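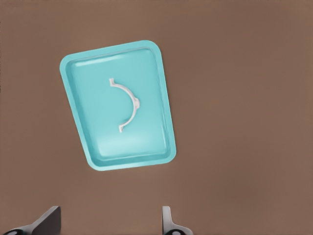

Simulation render: Fernby Automation Lab. Turquoise tray, white curved part, gripper open.

Call for Participants: Open Day Trials, Tray Picking by Remote Operation

Posted 2025-08-10 by Sânziana Nistor, Trials Coordinator

Fernby is recruiting 12 participants for the operator trials that run alongside its open day at the Wistcombe building. Participants will control a simulated two-finger gripper from a desk station and attempt to pick a small curved part out of a shallow tray. Visitors to the open day will be able to watch the sessions on a wall display.

The task

Each trial starts with the part lying on the floor of the tray and the gripper open. The operator moves the gripper over the tray, closes on the part, lifts it clear of the rim and holds it until a tone sounds. The part is thin and has a short tab at each end. Its starting position and rotation change between trials. The tray does not move unless it is struck, and a struck tray counts as a failed trial.

The trials compare two hand controllers. Every participant uses both, in an order assigned at check-in. At a pilot in May, staff operators completed 197 trials with the first controller and 169 with the second. Those results are not being released before the open day.

Who can apply

Applicants must be 18 or older and able to sit at a screen for the length of one session. Normal or corrected vision is required. Left-handed applicants are encouraged to apply, as the pilot group had only one. Experience with robots, games or machine tools is neither required nor a reason for exclusion, but should be stated on the form. Employees of Fernby and of Mihăilă, which supplied the controllers, are not eligible.

What participation involves

One session of two hours, including a briefing, ten practice trials per controller and the scored trials. Breaks are scheduled at fixed points. Gripper position, controller input and completion time are recorded. Faces and voices are not. A short questionnaire follows each controller.

Participants receive $260, paid by check or transfer within 30 days of the session. Parking is available on site. Travel is not reimbursed.

The demonstration

After the last session, staff will run the same task on the physical arm in the Skendisholm bay. Participants may stay for this and may bring one guest. Closed-toe shoes are required in the bay, and visitors must remain behind the yellow line while the arm is powered.

How to apply

Request the form from the trials desk and return it with your preferred session, morning or afternoon. Applicants who are not placed will be put on a standby list unless they ask to be removed. Selected participants will receive the consent form in advance and should bring a signed copy.

Comments (3)

dkroll: Is the session time the same for both controllers? I did a study elsewhere where the second half was rushed.

S. Nistor: Yes. Equal time and equal number of scored trials.

pam_t: I wear bifocals. Does that count as corrected vision? Also, can the seat height be changed?

Contact: Trials Desk, Fernby, Wistcombe Building | © 2025 Fernby | Back to top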